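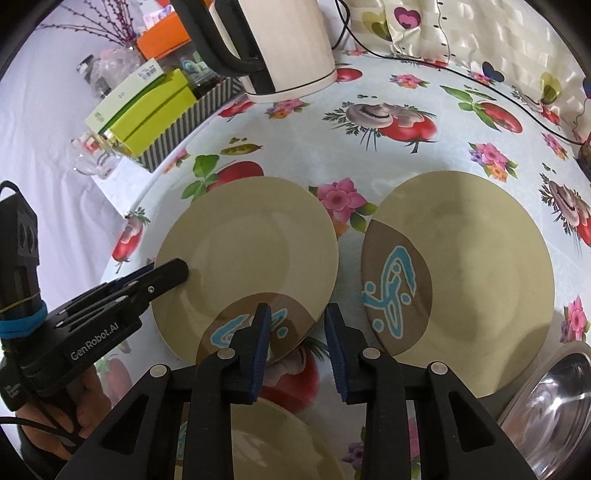
**Rirell Workshop, Household Handling Group** | bench notebook, June, started 2:40 pm

Kettle's on its base, the good cloth is down (tomatoes and mushrooms, Yuk-lan's choice, and I've grown very fond of it), so I may as well write up where we are with plates while it's all fresh.

The question Refilwe put to us at the start of the month was a plain one: could a machine clear and set a table in an ordinary house yet, without somebody hovering behind it? My answer today is the same as my answer last week, a cheerful "not yet", but I think I can explain the "not yet" a good deal better than I could then.

Plates first. I'd always thought of a plate as an easy thing. It's flat, it's round, it stays where you put it. Then you try to pick one up with two fingers and you find out how much of the job your other three were doing! With the hand-held grippers we can take a plate by the edge and tip it up well enough, and the ridged pads do a better job on glaze than the smooth ones Angus had us on. What happens after the tip is the trouble. All the weight hangs off one little pinch at the rim, and the far side wants to swing down. A person slides a thumb over the top and spreads the fingers underneath without thinking about it. Two jaws have no underneath.

I did 12 lifts before lunch, single gripper, edge grasp, plate lying partly over its neighbour. 11 came up and stayed up long enough to set down again. The other one rotated in the pads and landed on the cloth with a thump (no chips, I checked it twice, and then Bảo checked it as well). On paper that's a lovely result. In my own kitchen it would mean a broken plate before the week was out, and my mum would have the machine out on the nature strip.

Using both hands is the obvious answer and I keep coming back to it. One gripper tips, the other comes in on the opposite rim, and the plate travels level. It feels natural when I'm the one doing it. Lâm pointed out that I'm watching the plate and feeling the slip through the handles the whole time, and that I start correcting before I know I've started. He's right, and I don't have a good idea for how to write that down for the Silodar arm. He thinks we don't write it down, we just show it plenty of times. We've got 123 plate demonstrations saved in the Brineo folder and he would like a great many more, with the plates in messier positions.

A few bits and pieces so I don't lose them:

- Pattern matters more than I expected. The brown and blue band is only on part of a plate, where there is one, so the same plate looks quite different once it's been turned. Angus wants to see whether the edge finder gets muddled by it. My guess is that it will, more so with the glossy beige against a printed cloth.
- Overlapping plates are harder than separate ones, but they do give you a raised edge to get a finger under. A plate lying flat by itself may turn out to be the nastier case.
- The stainless bowl hasn't had a turn yet. Curved rim, shiny inside. I'd like to try it before anyone promises anything to anyone.
- Keep the kettle cord along the back of the table. I know it's tempting to bring it round the front.
- My wrist is sore. Shorter sessions, please, and swap over when you feel it, not after.

Refilwe came by with tea and asked about stacking, which I'd been hoping to put off. Setting one plate down onto another means letting go of it while your fingers are still in the way, and I've been cheating by letting it drop the last little bit. It makes a horrible clack. Yuk-lan suggests putting the far edge down first and then drawing the jaws back while the near edge settles, the way she does it with a full sink at home. I had a go with her method and it's gentler, though slow. I'd take slow. I can't think of many households that need their table laid at speed.

Tomorrow: stacking her way, both grippers, then the bowl if there's time. Lâm is on the left-hand unit and I'll take the right. Could whoever is in first please smooth the cloth out, as it had a ridge in it this morning and two of my lifts caught on it.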